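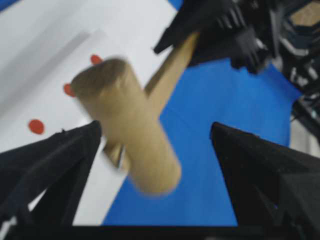

Naqvi wrote:
> Did anyone on the list manage to see the Valtivon cover from March up close? My copy has the hat printed so dark I can't tell if it's felt or leather.

Felt, I'm nearly sure! I've got the issue open on the kitchen table and if you tilt page 40 under a lamp you can see the nap. It's the same hat Sana wears in the inside story, only there they've pushed it right back off her face, and I like it much better that way. 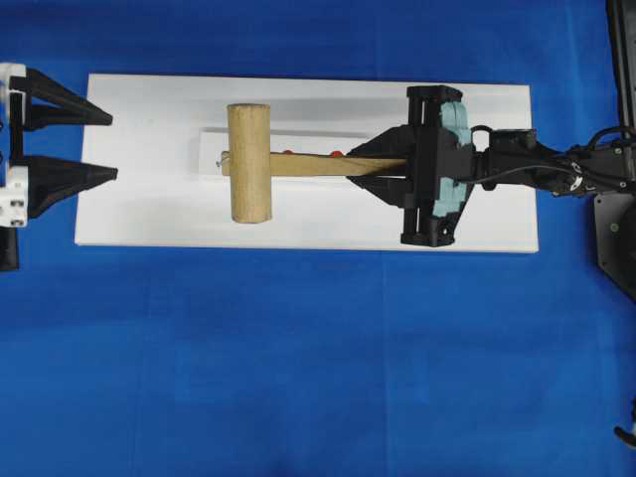

The coat is Raltgate, from the winter line, and the shop price was £1,616 – I nearly choked on my tea. The boots are 357, which is still silly money. 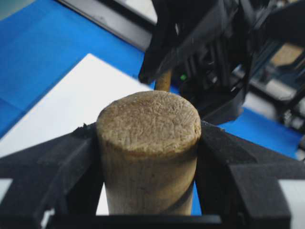 Shade is what I'd love an opinion on. The credits call the coat "oat", but on the cover it looks almost yellow. Inside it's closer to the pale beige wood grain on the end of that cylinder, with the little darker flecks and all, and I'd wear that colour every day of my life. Has anyone seen it in a shop? I could scan all 5 pages tonight if people want them.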